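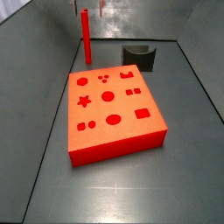
Right, I've moved house again so you're all getting the moving thread. April 2024, from Bikerby to Prarndale, 184 miles with a cat in a box on my lap. Kettle's on, feet are up, here goes.

The removal quote came in at 400 quid more than the last time I did this, and last time I had a piano. I rang Rolisach and asked them what had changed. They said "stairs". There are stairs at both ends, fair enough, but there were stairs last time too!

Anyway I booked them. Two lads, one van, and a very long chat about whether my wardrobe comes apart. (It does. It doesn't go back together.)

Packing advice from someone who has now done this far too often: don't start with the books. Everyone starts with the books because it feels like getting on with things, and then you've got a wall of boxes in the hall and you can't get to the loft.

Start with the kitchen drawer you never open. You won't miss any of it. I found 15 takeaway menus in mine, and most of those places have shut.
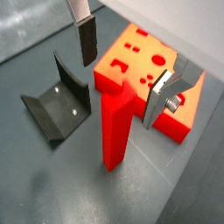 And write on the SIDE of the box, not the top. I knew this. I have told other people this. Every one of mine was labelled on the top and then stacked, so I spent my first evening here looking for the tin opener with a torch between my teeth.

The cat was fine, before anyone asks. Purba howled as far as the first services, went to sleep, and has since claimed the airing cupboard. I'm told she'll settle properly by May. She looks pretty settled to me, there's fur on all the towels.

What really did me in was the sofa. I'd measured the sofa. I'd measured the front door. I had not measured the bend in the hall, where the ceiling comes down over the stairs, and that's where it stuck, with one lad in the kitchen and the other outside in the drizzle. 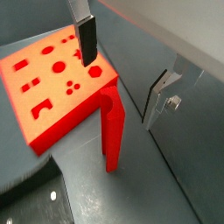 We tried it on its end, we tried it on its back, we took the feet off. Then we went and looked at the patio doors and had another think. It was like those shape sorters with a star and an oval and a couple of tiny round holes, except my sofa is none of those and the house only had the one hole going spare. It went in through the patio doors in the end, over next door's fence – they were lovely about it, I owe them a cake.

So that's me in. No curtains yet, one lamp, and the wardrobe is in bits in the spare room. If anyone has the instructions for a wardrobe older than I am, my messages are open.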